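# livon-birds

Backyard bird notes from our street in Livon, typed up from paper. I started this because my notebook was falling apart and Sanne Aerts kept asking me for "the magpie numbers", so now she can get them herself!

There are 606 rows in `sightings.csv`, one per sighting. Columns are date, species, yard, who saw it and a notes field, which is mostly me rambling. If the yard column says `creek` it means the strip behind Dirk Groen's back fence, not a yard at all (sorry, I named it before I'd thought about it).

I've stuck to common names. My handwriting for "wattlebird" and "whipbird" is nearly identical, so anything I couldn't read went in as `unsure` and you should probably drop those rows before doing anything serious.

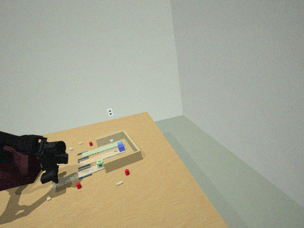 Spelling is a bit of a mess too. Early rows say "grey butcherbird", later ones say "butcherbird, grey", and Karlijn Prins put "butchie" for all of November. There's a lookup in `names.csv` that sorts most of it out.

Times are rounded to the half hour. Please don't use them for dawn chorus stuff, I'm never up for it.

## Known problems

- 12 rows have no yard
- Dirk's lorikeets are one row per flock, mine are one row per bird
- the rainy week is missing, the notebook got left on the verandah

## Using it

Go for your life, just mention where it came from. Corrections welcome, especially from Karlijn.

Last tidied July 2025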